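Auður had the tether slack before the kettle was on. She ran her thumb down the bundle, black, then blue, then purple, feeling for the spot where the jacket had gone stiff.

"Same place as last time," she said.

"How long did it last?" Bent asked from the doorway.

"Says 390 hours. Pirnum rates it for 500."

Bent wrote it in the book under Skoltus, which was what they called the machine when the client wasn't listening. The old entries were in Morais's handwriting, small and hard to read. He had always tied the cables tighter than the manual said, and Auður had always cut his ties off again – they had never talked about it.

She loosened the waist strap by 2 holes and pressed the padding flat. Then she reached behind the shoulder and worked the connector until it clicked.

"Try the left knee."

Bent typed. The motor hummed and stopped. Fault 521.

"Again," Auður said.

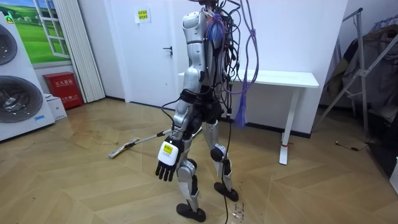 *Skoltus on the tether, May 2025.*

The second time there was no fault. Bent left the line in the book open and went to see about the kettle.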